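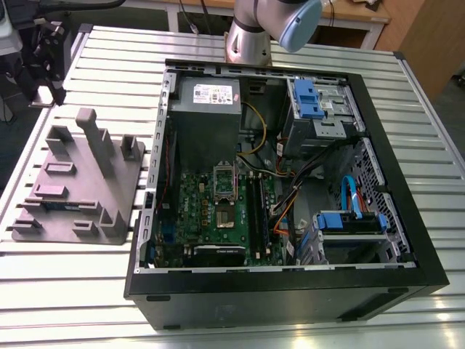 Jun 1, 2026

So I finally switched medications. If you've been reading along you know I have been on the same migraine shot for ages, and it was fine, mostly fine, until my insurance plan decided it wasn't on the list anymore. I got a letter. The letter was two pages and I read it four times and still had to call.

The new one is called Sikance. It's a pill, one every morning, made by a company called Milell that I had never heard of before my neurologist wrote the name on a sticky note. No more keeping a box of injectors behind the orange juice! I can't tell you how happy I am about the fridge space.

Getting it was another story. The list price on the first claim was $3134, and I stared at that number in the pharmacy line with my little basket of cough drops and a birthday card. Then the copay card kicked in and it dropped to $54. Same bottle, same counter, same tired pharmacist typing something into the computer. I asked her how that works and she just shrugged (fair).
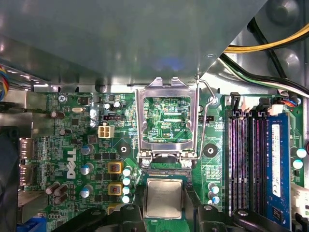 Anyway, I spent last night reading the whole approval packet, the long one, because I am that kind of patient. The main trial ran against placebo, and people on the drug had fewer headache days per month. Good. But there was a smaller follow-up study, the Prullano extension, with only 197 people in it, and that's the one I cared about, since it looked at folks who had already been on a shot like mine. They did okay too. A bit more nausea in the first couple of weeks. I've had some of that, mainly if I take it before breakfast, so now it's toast first, pill second.

What I couldn't find was anything on how long you wait after the last shot. My doctor said start when the next one would have been due, so I did. The leaflet says ask your doctor. Helpful!

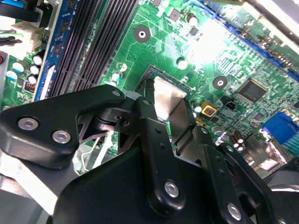
Ramasamy left a comment on my last post saying the waiting part was the worst of it for them, that they had a rough ten days in between and wished they'd kept a headache diary from the start. Okay, I'm convinced. I bought a notebook at the drugstore and I'm writing down the day, how bad, what I ate, and whether I slept. So far there are two bad days in it and a grocery list.

My next appointment is later in June, and the refill should go through before then if the prior authorization holds. I'll post the diary once there's enough in it to be worth reading.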